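Section 4: Folding soft clothes for the Clulleo drawer set

Welcome to the fun part! By now your Clulleo drawers should be level and the runners clicked in. If they aren't, go back to Section 3 first, as a full drawer is a pain to lift out again. This section covers the soft, slouchy things: elastic-waist pants, hoodies, sweatshirts and anything else that won't hold a crease. Shirts with collars are in Section 5.

What you need

- A clear, flat surface bigger than your biggest hoodie. A table is kindest to your back.
- A basket for the clothes that still need folding.
- The Clulleo folding card (part no. 1863), packed flat under the bottom drawer.

4.1 Getting ready

1. Tip the clothes out and pull out anything with an elastic waist or a hood. Everything else goes back in the basket.
2. Empty the pockets. Yes, all of them - Carla Nseir, who tested the first set for us in Drummond, sent a photo of her drawer after a lip balm went in with the track pants, and we have never forgotten it.
3. Turn sleeves and legs right side out.
4. Lay one piece down at a time and smooth it from the middle outward with flat hands.

Dark clothes are the ones to start with if you're new to this. Lint and crumbs show up on them straight away, so you can brush them off before they get folded in.

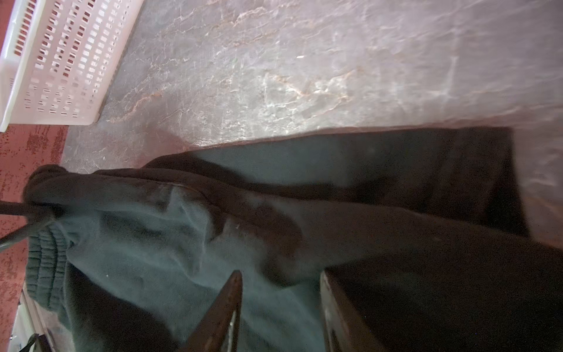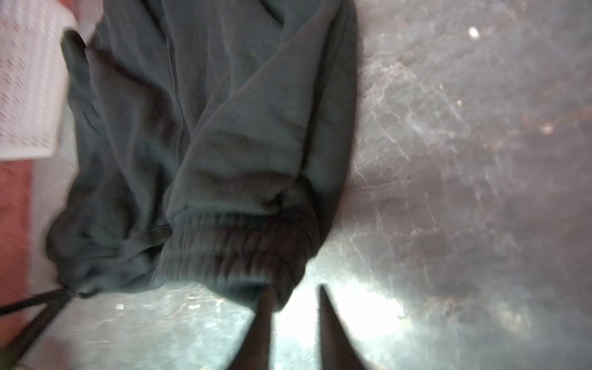
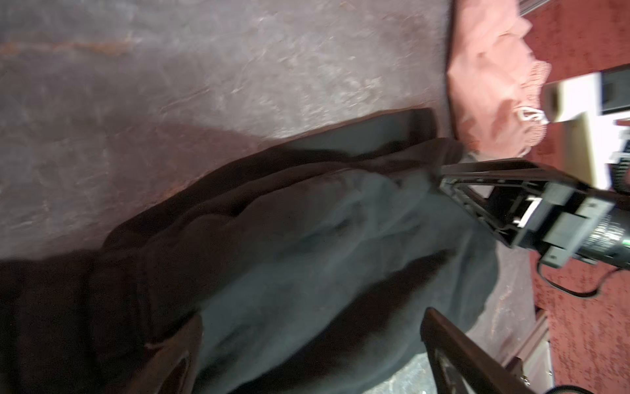 4.2 Pants with an elastic waist

1. Lay the pants on their side so one leg sits on top of the other.
2. Line up the leg openings first and let the waistband do what it likes. Gathered elastic will never lie perfectly flat, and pulling it tight only makes the fabric ripple further down.
3. Tuck the crotch point in so you have a long, even strip.
4. Fold the strip in half, leg openings to waistband.
5. Place the folding card on top and fold again around it. Slide the card out.

Your bundle should stand up by itself for a moment. If it flops, you've left air in it. Press down, colour comes to your cheeks, try again!

Note: Fleece-lined pants are too thick for the card. Fold them in thirds by hand.

4.3 Hoodies and sweatshirts

1. Close the zipper, if there is one, and lay the garment face down.
2. Bring each sleeve straight across the back, then turn the cuff down toward the hem. A sleeve left on the diagonal makes a lump that you'll feel through the whole stack.
3. Fold the sides in to the width of the card.
4. Lay the hood flat over the back and tuck the drawstring inside it.
5. Fold up from the hem, stopping just short of the hood, then once more.

CAUTION: Keep drawstrings away from the drawer runners. A cord caught in a runner can pull the drawer off its track.

CAUTION: Do not load any one drawer past the moulded fill line.

4.4 Filling the drawer

1. Stand the bundles on edge with the rounded fold facing up.
2. Start at the back and work forward. The deep drawer holds roughly 175 socks, but we'd much sooner you gave it to your hoodies.
3. Leave a hand's width free at the front.
4. Close the drawer slowly and open it again. Nothing should catch.

If the bundles lean, slip in one of the 2 grey dividers from the Pumeo pack. They fit either way up.

Lost your folding card? A piece of stiff cardboard cut to the inside height of the drawer works beautifully until the new one reaches you. Write to Rūta Vanags at our Bruvley office and include the part number.

Go on to Section 5 for shirts.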